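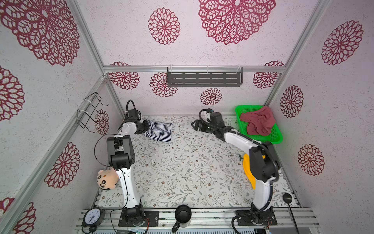 Large Prints Need Fewer Seams

Pattern repeat should be settled before color. A repeat of 25 inches wastes more paper per drop than a small one, and most estimates leave that out. On the last job in Gresunham we ordered two spare rolls and used both.

My view is that big medallions belong on one unbroken wall. Corners are rarely plumb — the motif drifts, and the eye finds it. Kelechi Igwe prefers to center the print on the corner itself. I would still start at the middle of the longest wall.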